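The quote from Saltovach came to 3,156 for each arm, and Tullio Mazza read it twice before he passed it across the desk.

"That's without the fingers," he said.

"What do you mean, without the fingers?"

"The fingers are a separate line. Page four."

Kang turned to page four. She had run the purchasing side of the packing shop for long enough to know that page four was where they kept things. There were the fingers, and there was a wrist camera, and something called an onboarding bundle that was not described anywhere.

"And Skilen?"

"2,786. Fingers included."

"So Skilen."

"Skilen wants the yearly plan. You stop paying and it stops picking up cups."

She put the paper down. Through the office window she could see the bench they had cleared in November, back when the owner returned from a trade show with a tote bag and a new way of talking. He had wanted 5 arms by spring. Then he had wanted to see a plan for 5 arms. Now it was May and he wanted a number he could say out loud to his brother-in-law.

"What does it do in an hour?" she asked.

"Saltovach says it depends on the item."

"Everything depends on the item. I depend on the item."

Mazza laughed, but he kept his pen on the page. He liked the arms. She had seen him stay late with the trial unit, moving a cup a hand's width to the left and waiting to see what it made of that. He talked to it under his breath, the way her father used to talk to the car.

"It got better last week," he said.

"Better than what?"

"Than the week before."

"Tullio, put that in the memo. See if he signs it."

He wrote something down. She hoped it wasn't that.

They worked through lunch. She made him add the spare fingers, then the hours he would spend babysitting, at his real rate and not the one he had put in. She made him add a line for the day it broke. He said it might not break. She looked at him until he typed it in. The total went up and up, and the column where the savings were supposed to go had one entry, which said "flexibility," with a blank next to it.

"What's flexibility worth?" she said.

"Prenine put it in theirs. They got four arms."

"Prenine has a bank behind them. Take it out."

He took it out. With the word gone the page looked smaller, and they both sat looking at it. Out on the floor somebody was running the tape gun, that long ripping sound over and over, a box every few seconds.

"One arm," Kang said finally. "One. No plan, no bundle. We ask again after the summer."

"He'll say one isn't a strategy."

"Then he can come down here and be the second one."

Mazza saved the file and went to find his jacket. At the door he stopped and asked whether he should attach a picture, since the owner liked a picture. She told him to go ahead and pick whichever one he wanted.

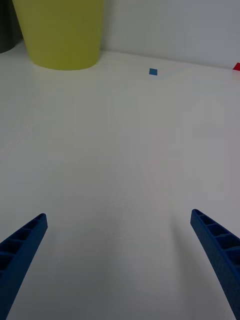 Attachment to the one-arm request: the fingers, open over the table.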